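Feltmont changes its paper collection from January

December 8, 2022

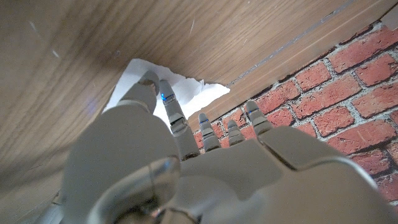 A torn piece of white paper. Torn sheets are accepted in the new collection.

Households in Feltmont will put their paper and their cardboard out separately from January, when the town begins a new contract for kerbside collection. The present arrangement, in which both materials go into one green bin, ends with the last collection before the Christmas holidays.

The work goes to Trotano, a waste company which already serves the neighbouring town of Cimdale. It replaces the town's own lorries on all paper rounds. Glass, garden waste and general rubbish are not touched by the change and will be collected on the same days as before.

Under the new system every house receives a blue box for paper. The green bin stays where it is and will be used for cardboard only. Paper will be emptied every second week and cardboard in the week between. A leaflet with the dates for each street will come through the letterbox together with the box, and the same dates are already on the town website.

Kerstin Kleinschmidt, head of street services in Feltmont, told a meeting at the town hall on Tuesday evening that the old mixed bin had become difficult to sell. "The paper mills want paper, and the box makers want cardboard," she said. "When we deliver everything together, somebody must take it apart again, and we pay for this. Last year the price we received did not cover the sorting."

The paper will go to the Selvanayagam mill, which makes egg trays and inside packaging for fruit. The mill takes office paper, newspapers, magazines, envelopes and school exercise books. Staples and the small plastic windows of envelopes can stay in, and it does not matter if a sheet is torn or folded. Shredded paper is more complicated. It may go in the blue box only inside a closed paper bag, as loose strips blow down the street when the box is lifted.

Some things that many people now put in the green bin will be refused in both containers. These are kitchen paper, paper cups, wallpaper, photographs, baking paper and the shiny paper on which till receipts are printed. They belong in the general rubbish. Wrapping paper is allowed if it is plain. If it has glitter or a layer of foil, it is not. Ms Kleinschmidt advised residents to crush the paper in one hand and to open the hand again - paper which stays crushed is usually good for the mill, and paper which opens by itself usually has plastic in it.

The contract runs for 4 years, with the possibility of a further year if both sides agree. Trotano will use two lorries on the paper rounds, both of them narrower than the town's present ones. This was a condition from the town, after long complaints from the streets behind the old market, where the mirrors of parked cars have been broken several times by passing collection vehicles.

Questions at Tuesday's meeting were mostly practical. Several people from the terraces in Harbour Row wanted to know where another container should stand, as their front doors open directly to the pavement and they have no yard. The blue box holds 50 litres and can be kept indoors, Ms Kleinschmidt answered, and households which cannot find room for it may ask for a strong bag instead. The bag folds flat and has a weight sewn in the bottom so that it does not blow away. Requests must be made by telephone or at the counter in the town hall, and the bag is free.

Nusrat Thambiah, who keeps a stationery and print shop in Mill Lane, asked about small businesses. At present her shop brings its paper offcuts to the tip once a week in a private car. She was told that shops may join the household round if they have not more than two boxes each time, but they must pay 24 pounds a month. She said afterwards that she would probably do it. "I lose half a morning at the tip. Then I have to open late, and there are customers waiting with their parcels," she said. "But I would like to see first if they come on the day they say."

Not everybody was so content. Debashish Karunaratne, who lives in the upper part of the town, said the streets there had been left out of the collection in snow for three weeks last winter, and he feared that a company from outside would know the hill even less well. He asked what would happen if the lorries could not go up. Leandro Ocampo, the area manager for Trotano, replied that the crews would then collect from the lower end of the street, and that residents would receive a text message the evening before. People who do not use a mobile phone can register a landline. Mr Karunaratne said that carrying a full box of newspapers down an icy hill was not a solution for his neighbours, many of whom are over seventy. Mr Ocampo promised to look at the question again before the first round and to write to the streets concerned.

There was also a longer discussion about the lids. The blue boxes are delivered without a fixed lid, and wet paper is worth less to the mill. A cover made of strong cloth with an elastic edge comes with each box. In Cimdale, where the same boxes have been in use since spring, a number of covers were lost in the first windy weeks, and the town there now advises people to write the house number on the cover with a marker pen. Replacement covers can be fetched at the library in Feltmont during opening hours.

The town expects to save some 66 thousand pounds in the first full year, mainly from the sorting that will no longer be needed. Part of this has already been promised to the repair of the recycling point at the swimming pool, where the ground has sunk and large puddles stand after rain. The bottle banks there will be moved to the other side of the car park while the work goes on.

The drivers and loaders of the present paper rounds keep their employment. Four of them have chosen to go over to Trotano and the others will move to the garden waste and street cleaning teams. Sumaiya Siddiqui, who spoke for the staff, said the talks had been correct and that nobody had been forced to change. She asked residents to be patient in the first weeks, when the crews will be learning new routes in the dark mornings.

Delivery of the blue boxes starts on Monday in the streets south of the railway and continues northwards until the holidays. The boxes are left beside the front door, or at the common entrance in the case of flats. In the larger blocks there will be no boxes for each flat, but one big blue container next to the existing bins.

Anyone who has not received a box or a container by the end of the first week in January should contact the street services office. Until the box arrives, paper can be kept at home or brought to the recycling point at the swimming pool, which stays open every day from eight in the morning. Cardboard boxes from Christmas should be made flat before they are put in the green bin. Large ones which do not fit may be tied with string and placed beside it, but only at the first cardboard collection of the new year.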